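FOR IMMEDIATE RELEASE

Clundevham Retires the 40-Page Recycling Guide, With Regrets to Its 2 Known Readers

CLUNDEVHAM, August – The town of Clundevham will replace its household recycling guide this month with a single card that fits on a refrigerator door. The old guide ran to 40 pages, included a glossary, and devoted a full chapter to yogurt lids. A survey of residents found 2 people who had read it to the end. One of them had written it.

The new card, produced by the local design firm Gekwood, sorts everything a home throws out under three headings: Paper, Containers, and Everything Else. Pizza boxes, the cause of much bad feeling on Gourlay Street, go under Paper if the grease has stayed in one corner. Where it has traveled, they go under Everything Else. The town considers the matter closed and expects to hear about it anyway.

"We tried being thorough," said Gebremedhin Weldu, who runs the town's waste office. "People took the guide home and recycled it, so in a sense it did its job."

The card was tested over the spring in 100 homes. Calls to the waste office from those addresses fell, apart from one household that phoned to ask which bin the card itself belonged in. (Paper. Please keep it for a while first.)

A first run of 1,000 cards will be at the library front desk from 9 a.m., along with stickers for bins that residents already own. The town is not selling bins, endorsing bins, or taking a position on the color of bins. 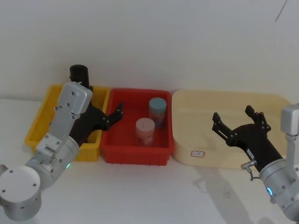

Josée MacPherson would still like to know about yogurt lids, and has asked that they be given at least a line on the back. They have been given one. Rinsed lids go under Containers, and lids too small to rinse go under Everything Else.

Pickup times stay the same. Copies of the old guide may be left out with Paper, staples included.

Media contact: Pleltaletti Communications, for the Clundevham Waste Office. Calls returned before 4 p.m.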